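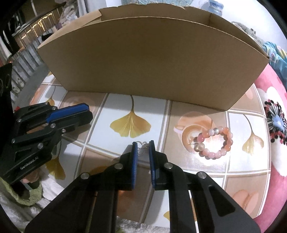 Home About Eats Travel Archive Contact

The parking lot supper at Gurnadden

Posted 25/05/2018 by Alcides Tavares
4 minute read

So the old Melavell furniture store is gone (you knew that, I've been grumbling about it since February) and the lot where it stood was supposed to sit behind a chain link fence until the apartments go up. Instead there's a food market on it! Well, sort of a market. Eight stalls, a stage about as big as my kitchen, and one very long table down the middle where everybody eats together whether they like it or not.

It's called Gurnadden, and I have no idea why. I asked at the gate and the girl stamping hands said it was the name on the permit, so there you go.

I went on opening night with Kári Lund, who some of you will remember from the chowder trip. We got there early because I was worried about lines, and then we stood in a line anyway, at the wrong stall, for a drink neither of us wanted. It was a cucumber soda. It tasted like a nice hotel lobby. Kári finished mine.

The food, though! Start at Bisgaard, the smoked fish place all the way in the back by the old loading dock. They do a trout sandwich on dark bread with pickled onion and a horseradish cream that goes right up your nose, and I ate it standing up before we'd even found seats. Then I went back and got a second one to "share." The bread is a little too thick, if I'm being picky, and you do end up wearing some of the onion, but I'd drive across town for it tomorrow.

The other one people are talking about is Pritasell, which is dumplings and only dumplings. I wanted to love these. The pork ones were good, juicy, plenty of ginger, nice crispy bottoms. The mushroom ones were kind of gray inside and needed salt, and the dipping sauce comes in a paper cup so small you can't get a dumpling into it sideways. I ended up pouring it over the top like gravy. It was opening night, the poor guy at the steamer looked like he'd run a marathon, so I'm going to give them another shot before I make up my mind.

We skipped the burger stall (I can get a burger anywhere) and the waffle stall had already sold out by the time we got over there, which tells you something. A kid walked past me with the last one, piled up with strawberries, and I'm still thinking about it.

Now, the table. I was not sure about the table. It seats roughly 70 people, on benches, and you just squeeze in wherever there's a gap. I'm a corner booth kind of person. But we ended up across from a couple who bought their first couch at Melavell back when it still had the revolving display in the window, and they told us the whole story, including how it got stuck in their stairwell overnight and they had to climb over it to go to bed. Then the woman next to Kári joined in because she'd bought her crib there. By the time the band came on we were all passing fries up and down like a family reunion.

The band was fine. Loud! If you want to talk, sit at the street end.

A few things to know if you're planning to go. There are only two bathrooms, and they're the trailer kind, clean enough but the wait gets silly after dark. Most of the stalls take cards but the drinks stand is cash only. There's not a scrap of shade on that lot yet, just some potted trees that need a few more years, so bring a hat if you're going for lunch. And don't try to park on the side street, they're towing. We left the car behind the library and it was an easy walk.

I spent 13 dollars on the two sandwiches, which felt fair, and way more than that on everything else, which was my own fault.

They've got the lot until the builders need it, and the girl at the gate thought that would be sometime after the fall. I hope they get held up. I know we need the apartments, and I've said so on this very blog, but it's been a long time since there was anywhere on that side of downtown to sit outside with a plate of something and run into people.

Kári wants to go back for the waffles, so we'll be there again next week, this time at the right stall. Come say hi if you see us. And if any of you have tried the mushroom dumplings since opening night, leave me a comment and tell me if they've found the salt.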